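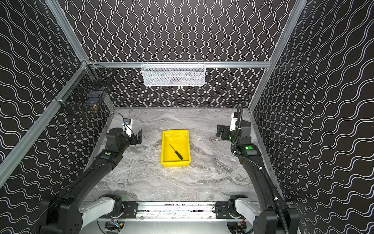 Two arms, one yellow tray, one small screwdriver.

I have been reading about household robots since I was a kid, and every October I ask myself the same thing: could one of them do my chores yet? This year I went a bit overboard and made a list. It has 31 jobs on it, all things I do at home or in the shop where I fix lamps and radios, from folding towels to putting the tools away at the end of the day.

Putting the tools away is the one I keep coming back to. It sounds so easy! But think about a screwdriver lying in a shallow tray. The shaft is thin, the handle is fat, and it's lying at whatever angle it landed. You have to decide which end to grab, get your fingers down past the sides of the tray, and not shove the whole tray across the table while you're at it. I do that without looking. A gripper with two fingers has to get every bit of it right.

My friend Rachid Farouk thinks I'm too impressed by arms. He says the trouble in his kitchen is the drawer that sticks, and he wants to see a machine deal with that one before he gets excited. Fair enough. Zsolt Szalai went the other way and told me he'd happily let a robot take roughly 20 minutes over a job if he could be out in the garden meanwhile. I'm with Zsolt! Slow is fine by me. My dishwasher is slow too.

So where did my list end up? I marked 8 jobs as "I'd let it try today," mostly picking things up and dropping them in a basket, with somebody nearby. Towels got a maybe. Anything with glass got a no, and so did anything involving the cat.

What I love is how ordinary the work is. Years ago the robots I read about were going to other planets, and now I get to wonder about trays and screwdrivers (and I do, usually with a cold coffee next to me). I'm going to redo the list next October and see which of the maybes have moved. If you have a chore I should add, leave it in the comments. Ironing is already on there, twice.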